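Last touched by Barnabás Szekeres, Tuesday, before lunch. Replaces the old sheet taped inside the cupboard door.

## 3. Grocery bags to box

Covers the Plorkham delivery only. Coffee, milk and cleaning stuff are in section 2. Do that part first, milk doesn't wait.

### 3.1 What you need

- the delivery, still in its bags
- a white open-top box from the Skilamstead shelf, clean
- paper and a pen
- a cloth
- scissors, for knots only

Work at the big wooden table in the Erdős room. Door code 495. The small round one by the window wobbles, don't use it.

### 3.2 Before you start

1. Wipe the table. Dry it too.
2. Check the box for crumbs. Tip it out over the bin, not the sink.
3. Push papers to the back edge of the table. Keep one sheet out for the list.
4. Box goes down first, open side up. Bags next to it, close enough that you're not carrying things across.
5. Push the chairs in. Bag handles catch on them.

**CAUTION:** Do not pick up a full bag by one handle. The thin ones split. Support from underneath, always.

### 3.3 Emptying the bags

1. Take the bag nearest the box. One bag at a time – if two are open together the lists get mixed and somebody has to start over.
2. If it's knotted, work the knot loose. Scissors only if it won't go.
3. Pull the top of the bag up and open before reaching in. A slumped bag hides half of what's in it.
4. Flat packs out first. They go in the box standing on edge along the long side, labels facing you.
5. Then rolls and anything else soft. Leave these on the table for now, they go in last.
6. Feel along the bottom and both corners. Small things get stuck in the folds and the film is only half see-through.
7. Write down what came out. Just the name and how many, no prices.
8. Next bag.

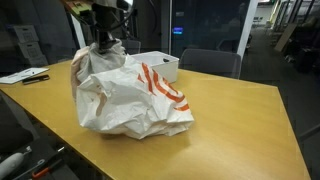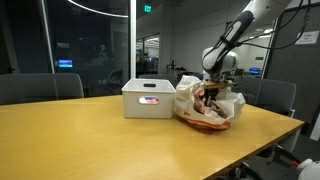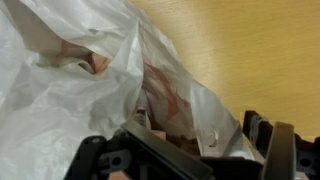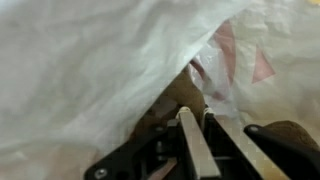

Fig. 2 – White plastic bags. The open white box shows in the first two pictures only.

**NOTE:** Bags lying against each other are easy to mix up when they're crumpled. Separate them by a hand's width and look for the print before you pull. If you can't tell where one stops, lift the top layer and see what moves.

**NOTE:** Color showing through the plastic doesn't tell you much. Open it and read the label. Red patches – check for a leak anyway, see 3.5.

### 3.4 Filling the box

1. Heavy things flat on the bottom. Jars, tins.
2. Packets on edge along the side (from step 4 above).
3. Soft things on top. Nothing on top of those.
4. Stop at the rim. If it's over the rim get a second box, don't press down.
5. Keep the handle slot clear so there's room for fingers.
6. List goes in last, folded, where it can be seen.

Anything for the fridge doesn't go in the box at all. Middle shelf, left side. If the delivery came with cold items and it's been on the table since before 3, tell the front desk at Pralldale and don't put it away untill they answer.

Max 2 boxes per shelf. The shelf brackets are old.

### 3.5 If something leaked

1. Leave the item in the bag.
2. Move the box away first.
3. Put the bag in the sink, then open it.
4. Rinse what can be rinsed. Throw out anything in paper.
5. Wipe the table again, under the bag as well. The finish marks if sauce sits on it.
6. Put an L next to the item on the list. We claim it back from Plorkham same day or not at all.

### 3.6 Empty bags

1. Turn each one inside out over the table. Last check.
2. Flatten, press the air out, fold in thirds.
3. Into the drawer under the kettle. Printed and plain together is fine.
4. Torn or sticky ones – trash.

Drawer holds 100 or so people say, I've never had it past half before it jams. If it jams take a handful out and leave them by the door for whoever wants them.

### 3.7 Finish

- box on the shelf, handle side out
- pen back with the papers
- table wiped
- chairs in
- copy of the list pinned up next to the fridge if anythng was missing

Missing items: call, don't email. Have the delivery slip in your hand, they ask for the number at the bottom of it. Section 4 has the phone list.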